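The bed is the best table in the house

Laundry advice tends to be about washing. Temperatures, powders and the right way to fill the drum all get plenty of space, and the folding is left to look after itself. In most homes it is done wherever there is room, and in a small home that usually means the bed.

Flultum, the household magazine's test flat in Dedholm, has one bedroom and no utility room. The kitchen worktop is 50 centimetres deep, too narrow for a jumper with its sleeves out. The ironing board is worse. So for this feature all the folding was done on the bed, with the duvet taken off and the sheet pulled tight.
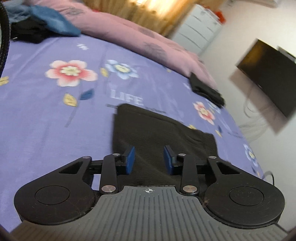
Dark clothes are the awkward ones. Black, navy and very dark brown look much the same under a ceiling bulb, and seams disappear into the cloth. A pale or bright bedsheet helps a good deal. Against lavender-purple with big printed flowers, a black-brown knit shows its outline straight away, and an edge that has begun to fray can be spotted before the thing goes back in the drawer. On a navy sheet it would probably have been missed until the winter.

Ribbed knits need a little more patience than plain cotton. The ribs pull inwards when the cloth is picked up by one corner, so lay it down first and ease it out with flat hands. Fold along the ribs if the shape allows it. Folding across them gives a thicker, springier bundle that opens again when you turn your back – annoying, but harmless.

Bunching in the middle is the usual fault. Lift the cloth, let it hang for a moment and lay it down again. Pushing the bump towards the edge only moves it.

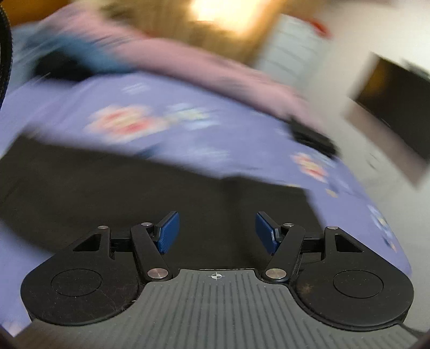
Dark fabric spread out on a floral sheet.

For storage, we used the Edima drawer insert and a plain shoebox. The insert is neater, but the shoebox held more. Cui, the small repair shop on the ground floor, mends frayed edges for 9 pounds a piece and asks for knits to be brought in washed. Its busiest month is December, so summer is a sensible time to go through the dark pile.

Leave the sheet on until everything is put away, then shake it out of the window. Dark knits shed more than you would think, and the bits show up on pale cotton.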